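Ultness Retreat Journal and Prayer Card Set

Spiral-bound journal, 92 pages, with 50 prayer cards in a cloth pouch
Made by Clidulside

If you have ever come home from a retreat with your notes on the back of a bulletin, two napkins and a parking stub, this set is for you! The Ultness journal has room for everything a retreat day throws at you: talks, quiet time, small group questions, and that one line from a hymn you want to look up later.

Every talk gets a full spread. The left page is lined, the right page is blank for sketching or for those of us who write sideways when we get excited. The paper is thick enough for gel pens, and the cover lies flat on your knees in a pew (we tried it in several pews).

The cards are the part we love most. Each has a short Scripture verse on the front and space on the back for a name or an intention. Hand them out at the door, tuck them into Advent or Lent packets, or keep the whole stack by your bed and pray through them one at a time.

Lutfa Pathirana wrote the reflection prompts after leading women's mornings at her parish in Randodport, and they are wonderfully plain – no long paragraphs to wade through before you get to the question. There are 3 sections:

Arriving
Listening
Going home

"Going home" is the longest, and people have told us they were still filling it in weeks later. 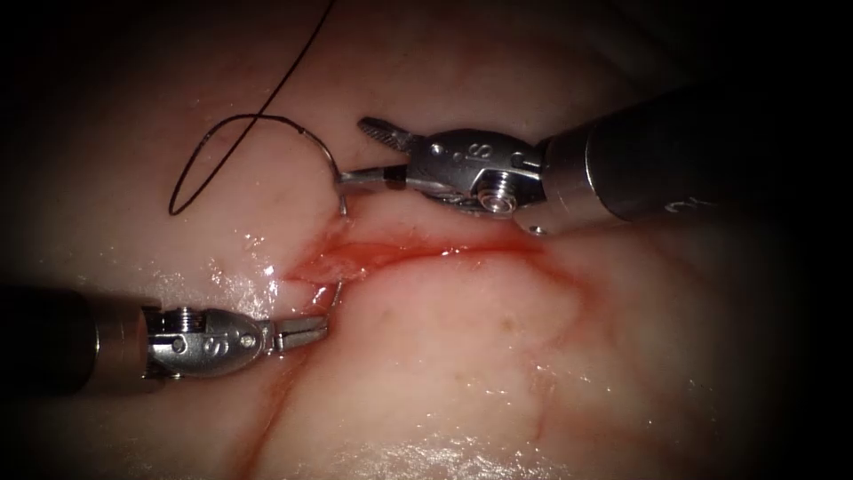

The pouch closes with a drawstring and fits inside the back pocket of the journal. It comes in Ragab blue or oatmeal, and both colors wash well on cold. Christos Andreadis drew the small olive branch on the cover, and he has a second design on the way in June for the summer retreats.

Ordering for a group? Choose the parish pack at checkout and add a note with your retreat date. Orders leave us within 2 business days. Extra cards are sold separately in the same count, with or without a pouch.

Page updated February 14, 2026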